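Divided cardboard organizer vs. upright file boxes for a shared worktable
Posted Monday, February 24, 2020 by Volker Frerichs

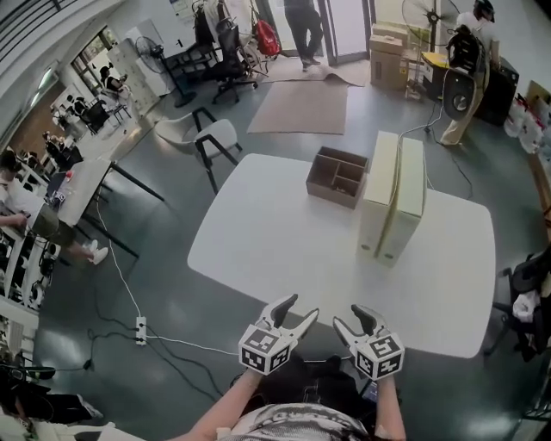

The divided organizer and the two upright file boxes on the worktable.

I am setting up paper storage for a shared room at Markeck and need to settle on one type of container before ordering more. The table is white, rectangular, with rounded corners, and it is used from all sides, so nothing can be fixed to it permanently. At present it holds one brown cardboard organizer with open compartments and two cream upright file boxes.

The contents are mixed. We have 303 loose sheets that are consulted most days (order forms, test sheets, delivery slips), a set of thin catalogs, and the usual small items: labels, clips, pens, a stapler. The complete archive is 1721 sheets, but most of that is in binders elsewhere and does not need to be on the table.

What I would like to know:

Is there any advantage in keeping both types, or should I standardize on one?

The file boxes are narrow for their height. Do they need a support at the side when only partly filled?

Each file box has small round holes near the bottom ends. Are these for pulling the box out, or for something else?

The organizer has internal partitions. Is it worth removing some to make room for larger items?

Shelving along the wall is not an option. One side of the room is already taken up by a long desk with people working at it.

Volker Frerichs
Markeck

Dreßler

Keep both. They do different jobs and there is no gain in forcing one to do the work of the other.

Upright boxes are for sheets and catalogs that have a spine or can be put in a folder. Loose sheets in an upright box will bow within a week or two unless the box is close to full. Put them in card folders first, one folder per type of form, with the tab facing the open side. Your daily sheets should go into two boxes without trouble if the paper is ordinary office weight. If the folders are thick, measure one filled folder and divide the inside width of the box by it before you order anything.

On stability: a tall box with a small base tips when the load is all at one end. Stand the two boxes side by side so they touch, and put the heavier catalogs at the bottom or toward the back. Bookends work if you have them. A single box on its own should be kept at least half full or laid flat.

Holes low down on a file box are usually finger holes. You hook a finger in and draw the box forward from a shelf. On a table they do nothing, so turn the boxes whichever way suits the labels. I would not run string or cable ties through them if the boxes are cardboard, as the edge of the hole tears.

Partitions: depends on how the organizer is made. If they are slotted together and lift out, take out one at a time and check whether the outer walls still stay square when you pick it up. If they are glued, leave them alone. In many of these boxes the partitions carry a good part of the stiffness, and without them the long sides bulge.

One further point. Label the outside of each compartment at the top edge and use a pencil for the first month. The layout will change.

gindico_42

I use the upright kind only. Bought over 42 of them for our store room and they are fine. For pens and clips just get a cup.

Prilar

Agree with Dreßler on keeping both, with one correction. I would not put the heavier catalogs toward the back if the table is used from all sides, because there is no back. Spread the weight evenly along the length of the box and leave the light folders in the middle.

For the organizer, allocate compartments by how often an item is picked up. Labels and pens go in the compartments at the outer edge, spare staples and refills on the inside. Do not put liquids such as glue or correction fluid in a cardboard organizer without a tray under them. A leak goes through the base and marks the table.

Check the position of the table before you finalize the layout. If there is a cable across the floor to a power strip on one side, put the containers people reach for most on the opposite side and get a flat cable cover for the run. Paper tends to get carried around with both hands full and people do not look down.

If you have to clear the table often, set everything on one shallow tray and measure the tray against the shorter side of the table first. We had one made that overhung by the width of a hand and it was knocked off in August.

Last updated: 2 answers marked as useful by the original poster
Contact | Copyright Gindico Help Pages | Back to top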